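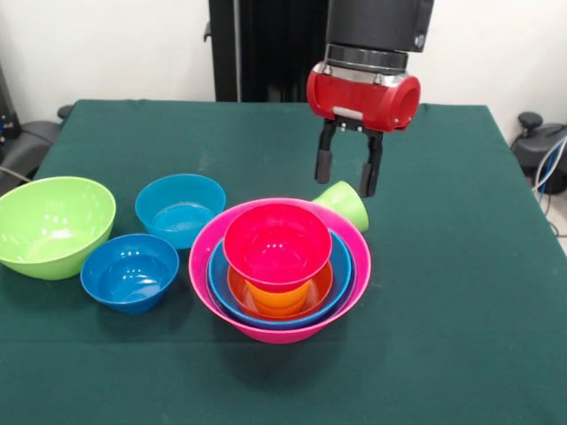 The Second Life of the Stuvthorpe Bandshell

When the Flornley Summer Music Association opened its season at the Stuvthorpe Bandshell, the first sound from the stage was a single pedal steel guitar, played without introduction while the audience was still finding its seats. Jin-sol Han, the association's director of programming, had asked for exactly that. The bandshell was built for brass bands and civic speeches, and she wanted its new acoustic canopy to be heard on something quiet before anyone tested it with a full drum kit.

The season runs to 33 concerts, beginning in late spring and closing in August. It covers country, bluegrass, gospel and a small amount of chamber music, and it is the first to be presented under a single subscription. In earlier years each series kept its own box office, its own printed program and, in the case of the gospel evenings, its own parking arrangements. Patrons who followed more than one kind of music were accustomed to carrying several sets of tickets.

Han came to Flornley after a long period with the Espinoza, a theater known mainly for touring country acts. She speaks of the move in practical terms. "A theater has walls, and you can predict what the room will do," she said. "At the bandshell the evening changes between the first song and the last. The air cools, the crowd noise drops, and a fiddle that sounded thin at seven o'clock is carrying to the back rows by nine."

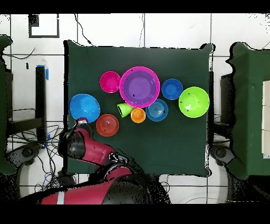 A stage rebuilt from the floor up

Renovation took place over two winters. The old stage floor, patched many times, was removed and replaced with a sprung surface that can be used by clog dancers as well as by bands. Dressing rooms were moved from the east side to the west, where they receive less of the afternoon heat, and a covered loading dock now allows one act to pack out while the next is being set up. Visiting crews have generally praised the dock above every other improvement.

The canopy received the greatest share of public attention. Its panels can be tilted before a performance to suit the group on stage, which may be a duo or an ensemble of up to 40 players. The positions are set in the afternoon, during sound check, and are then left alone. Early in the season the panels were adjusted between acts on one occasion, and the motors could be heard throughout a spoken dedication.
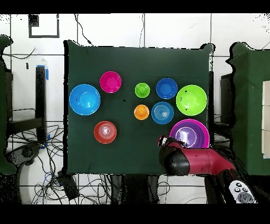

Capacity was also reviewed. The permanent seating now holds 2,433, a reduction from the previous arrangement, and the lost rows have given way to wider aisles and a level platform for patrons using wheelchairs. Lawn admission remains available behind the seats. Some longtime subscribers objected to the change during the planning period, chiefly those whose places had been in the removed rows, and the association offered them first choice of the new plan.

One consequence is that Sikarine, the bluegrass festival that rents the grounds each summer, has divided its program between the bandshell and a smaller tent near the north gate. Its organizers report that the tent suits unaccompanied singing particularly well. The festival's closing jam, open to any ticket holder with an instrument, will stay on the main stage.

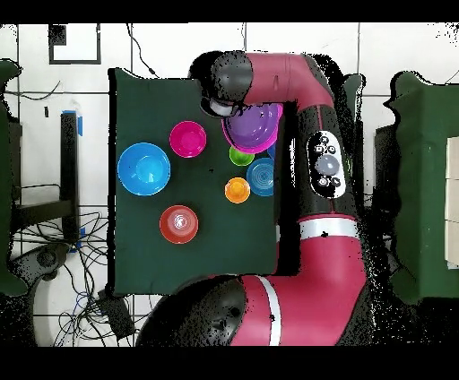
The subscription itself has required the most explanation. Under the new system a patron chooses a group of concerts from across the season and pays one price, with seats assigned by zone. The first seating chart used several closely related shades of gray, and callers to the box office could seldom say with confidence which zone they wanted. Its replacement depends on plain, strong colors, as distinct from one another as a light-blue plastic bowl and a red one set out on dark green cloth. Ushers carry the same chart, and the colors are repeated on the aisle markers.

Programming for next year is already under discussion. Han intends to keep the quiet openings and hopes to commission a song cycle for voice, banjo and string quartet, to be performed on two consecutive evenings. She has also asked local church choirs to propose repertoire of their own — a request that produced more replies than the gospel series can accommodate. Several of the choirs will be heard in a late-afternoon program before the final concert in August, when the gates will open an hour earlier than usual.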